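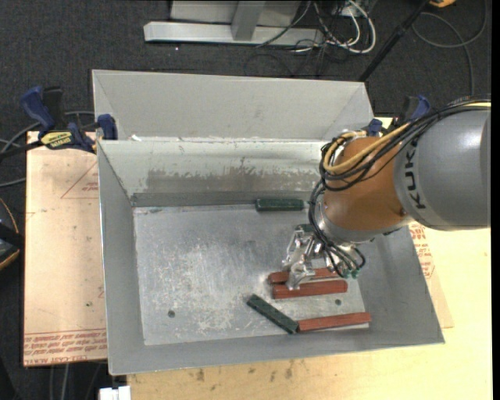 Red and green blocks in one of the gray metal bins.

BLOCK SORTERS AND PACKERS WANTED — part time, day shift
Valdovinos Block Sets, Pliltimcombe
Job no. 2878
Posted 7/26/18

Need people for the sorting room. Two openings now, maybe a third when the school orders come in. Start as soon as you can.

What we do

Building block sets for preschools, kindergartens, libraries, church nurseries, waiting rooms. We sell new sets and we take back old ones, sort them, clean them, fill in what's missing and send them out again at a lower price. The returns are most of the work right now. A school closes a classroom and we get everything in whatever box they had. Sometimes with crayons in it. Sometimes half a sandwich.

The big seller is the Mirnovow set. Comes in red and green, long blocks and short blocks, plus a lid that doubles as a tray. If you have kids in this county you have probably stepped on one.

The job

Blocks come to you in sheet-metal bins, mixed colors. You pull out anything that isn't ours, look over every block, and sort by color and then by length. Good ones go to the packing table. Chipped, cracked, chewed or written on go in the seconds crate. Seconds get looked at again on Friday, so don't agonize over it. If you can't decide in a couple of breaths it's a second.

The rest of it:

Wiping blocks down with the cleaner we give you, drying them on the racks
Checking sets against the pack card before the lid goes on
Pulling replacement blocks for teachers who write in about a missing piece
Labeling cartons and stacking them for pickup
Emptying bins, wiping them out, putting them back under the bench
Sweeping your own station at the end of shift

The bins are scratched up and they stay that way, they get slid around all day. Please don't line them with newspaper or towels. Somebody did that last April and we had lint in the Mirnovow sets for weeks.

A word on color. Red is easy. The green is where people slow down — we have a dark green and an older, lighter green that came with the first sets, and they can not go in the same box. Customers notice. Teachers REALLY notice. There is a color card at every station and you should hold the block up to it, even after you think you know. If you have trouble telling reds from greens, still call, the packing side goes by shape and label and we could put you there.

Hours

25 hours a week, Monday through Friday, mornings. Some choice about start time if you're dropping kids at school, talk to Uriel. During the back-to-school rush it can go up to 40 for anyone who wants the hours. You won't be forced into it. No weekends, no nights. We close between Christmas and New Year's and that week isn't paid for part timers, better you know now.

Pay

Paid every Friday by check or direct deposit. Starting rate is on the sheet at the front desk and Uriel will tell you over the phone too, just ask. Raise after 90 days would be nice to promise but it goes by review, first one after your third month. Part timers get the five paid holidays and the employee discount, which also covers seconds by the bag. Lots of grandparents work here.

Who we want

People who show up. That's most of it.

You should be OK with:

Standing or using a stool, your pick, for a whole shift
Using your hands the whole time
Lifting a full carton from the table to the cart, ask for help with the big ones
Some noise, blocks dropping in metal bins is loud. Ear plugs by the door
Reading a pack card and filling out a short sheet at the end of the day
Doing the same thing a lot of times in a row and still looking at what you're doing

No experience needed. If you've worked in a warehouse, a laundry, a fruit packing shed, a thrift store back room, tell us, you'll pick it up quick. High school diploma not required. Eighteen or over please. Spanish speakers welcome, half the room talks Spanish till lunch anyway.

Training is three mornings. First one you stand with somebody and sort returns. Second one you pack. Third one you do your own bin start to finish and we check it with you. Training is paid the same as regular hours.

Things people ask

Can I sit down? Yes. Stools are at the end of the bench.

Can I listen to music? One earbud, not two. Need to hear carts coming through behind you.

Is there a dress code? Closed toe shoes. No rings with stones, no long bracelets, they scratch the blocks and catch on the bin edges. Aprons are ours and get washed here.

Is it hot? In August it is warm in the sorting room. Fans, cold water, and we start earlier that month if everyone agrees on it.

Is there a quota? There's a board with how many sets need to go out by Friday. It's for the room and not per person. If you are slow and your bins come out right we are happy. Fast and wrong means someone opens every box again.

Do I need a car? Helps. The bus stops at the corner of Trultton Road and it's a short walk from there. No sidewalk on our side so cross at the light. Free parking in back, not in front, the front is for the pickup trucks.

Is this seasonal? No. The third opening might be, depends on the orders. The first two are regular.

How to apply

Come by in person any weekday morning before lunch. 3728 Trultton Road, Pliltimcombe, the long building past the tire shop. Use the side door, the front one sticks. Ask for Uriel Lozano, he runs the sorting room and does all the hiring for it.

Bring:

Picture ID
Name and phone number of one person you've worked for, or a teacher or pastor if this would be your frist job
Days and times you can work, written down

Resume is fine if you have one, don't go make one for this. There's a one page form to fill out here and we have pens.

He'll walk you through the sorting room and have you do part of a bin, takes less time than the form does. Mostly so you can see if you like it. Some people can't stand the noise and would like to know before they quit something else.

If you can't come mornings leave a note in the box by the side door with your name, number, the job number up top and a good time to call. Please write the phone number clear. We had two last month we couldn't read and they sounded like good people.

If you applied in the spring and didn't hear back, apply again. We had more people than stools at that point and that's changed. Old forms are still in the drawer but your phone number might be differnt by now.

Friends and family of people who already work here can apply, same form, same try-out. We just won't put you at the same station.

Valdovinos hires without regard to race, color, religion, sex, age, national origin, disability or veteran status. If you need something set up different for the try-out — bench height, a chair with a back, bigger print on the pack card — say so on the form or tell Uriel when you walk in.

Posting stays up until both spots are filled. Please pass it along.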